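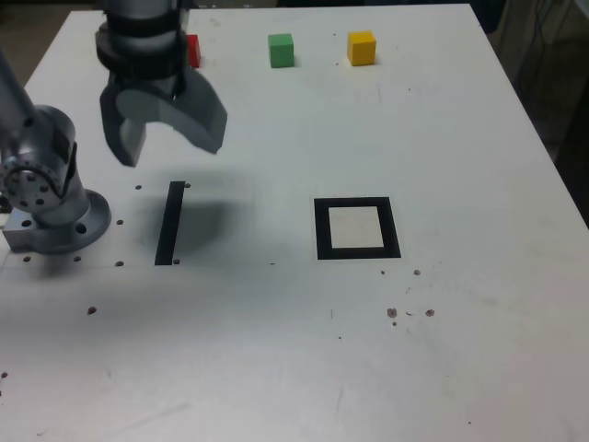

I think people who build a robot arm in a shared workshop buy too much at the beginning. In our place in Brostdale we made this mistake also. We had a plan for cameras and force sensors before the arm could go twice to the same point.

My opinion is that the first month should be only cubes and a square on the table. It is boring work, I agree. Kerttu Kinnunen wrote in our workshop list that a child does it better. She is right, but a child does not need to be calibrated.

In December we made 87 tries with one cube and changed only the speed. From this I learned more than from roughly 2,000 lines of code that I had copied before.

4 comments
87 shares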